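Ticket 367: skimmer pump keeps losing prime (Kundby river boom set)
Status: open, nearly there!
Opened by: Morenike Amadi, Kundby response store
Handled by: Nneka Lawal, Heltik support

23 August 2024, first entry
Thanks for the lovely clear notes, Morenike — they saved me a good hour. The pump primes well, runs for 70 seconds, then starts sucking air and the flow drops away. You've already changed the strainer and the suction hose is the 31 metre one from the Tromberg trailer.

Second entry
Tried the same set-up on our test tank and got the same fault on the first go, which made my day. With the short hose it ran without a hiccup. With the long one it lost prime every time the skimmer head bobbed up. I then swapped the float arms for the older pair and it held!
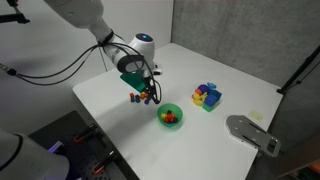
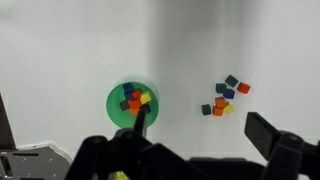 Can we keep using the long hose in the meantime? Use the short one until the new arms reach you, and park the pump closer to the bank. The long hose is sound, but it gives the pump too much air to clear each time the head lifts.

Third entry (Morenike)
Short hose fitted, pump moved down to the slipway. Ran it for 135 minutes beside the Okafor jetty with the boom out and it didn't cough once. The crew are delighted and so am I.

Fourth entry
Brilliant news! Float arms are packed and going out with the next van. When they arrive, please check the pin on the left arm before fitting (it should turn freely by hand) and grease both hinges. I'll leave the ticket open until you've tried the long hose again.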